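Multodano Help Desk Guide
Section 4: Before You Open a Ticket

Work through the steps below in order. Most callers get their answer by step 3, usually while they are on hold, and hang up quietly. We don't take it personally.

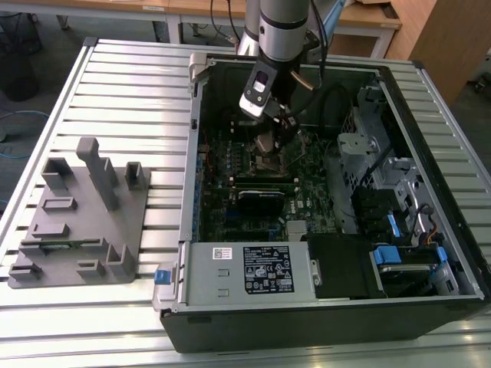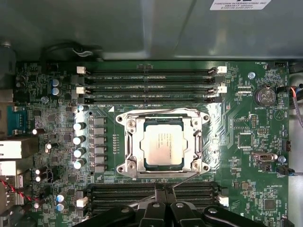
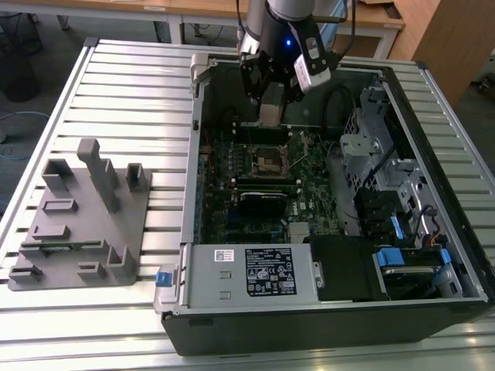
4.1 Checking the obvious

1. Confirm that the computer is on. A lit monitor tells you about the monitor.

2. Follow the power cord with your hand from the computer to the wall. Power strips plugged into themselves account for more tickets than we care to publish.

3. Restart. Closing the lid and opening it again is a different activity.

4. Check Caps Lock, then type your password again, slowly.

Note: After five wrong passwords, Multodano locks the account for 37 minutes. Trying again at minute 36 starts the clock over.

4.2 Opening the ticket

5. Go to the Multodano portal and choose New Request. Staff in the Vermont office should select Wastden as their queue. The queue called Vermont was retired in April and is read by no living person.

6. In the Subject box, name the program and the trouble. "Van Rooij label printer skips every second page" is a fine subject. "HELP" is already taken, by 64 open tickets.

7. Describe the problem in 500 characters or fewer. Copy any error message word for word. "It said something" will be returned to you with a polite question.

8. Set the priority. Urgent means that work has stopped for a whole department.

Caution: Tickets marked Urgent page Valdis Toom at home. He will call you back at any hour and he will be very calm, and people tell us that is the worst part.

9. Click Submit once. The wheel spins for about 43 seconds. Each extra click creates another ticket, and each one has to be closed by hand.

4.3 While you wait

10. Leave the computer on and connected to the network.

11. Do not install anything a relative recommends.

12. If the problem goes away, open the ticket, choose Resolved by Itself and click Save. You don't have to tell us about the cord.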